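Réglette fluorescente Noleck - avis après plusieurs mois

Achetée en janvier 2025 chez Drerko, pour une grande salle toute blanche où l'on travaille debout une bonne partie de la journée. Je voulais une lumière franche et bien étalée, et je suis ravi !
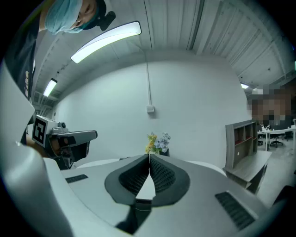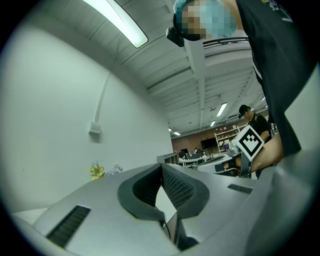
Le long luminaire fluorescent au plafond, vu de deux endroits de la salle.

Premier bon point, la lumière elle-même. Elle est blanche sans tirer sur le bleu, et avec des murs clairs elle se répand partout (j'ai mesuré environ 500 lux sur le plan de travail, au luxmètre du bureau). On lit une petite étiquette sans se pencher, et le soir je n'ai plus les yeux qui piquent. L'allumage est immédiat, le ronflement quasi nul - il faut vraiment tendre l'oreille.

La pose m'a pris une matinée, surtout le temps de trouver où passer le câble. La notice est claire, les fixations tiennent bien et tout se redémonte facilement pour le dépoussiérage. Un bémol quand même : le cordon fourni est court, j'ai dû en racheter un.

J'avais hésité avec le modèle Brurnora, moins cher, mais il m'avait paru plus terne en magasin. Pour un atelier ou une salle de réunion un peu profonde, foncez. Je vais sûrement en reprendre une pour la réserve.

Avis déposé le 2 juin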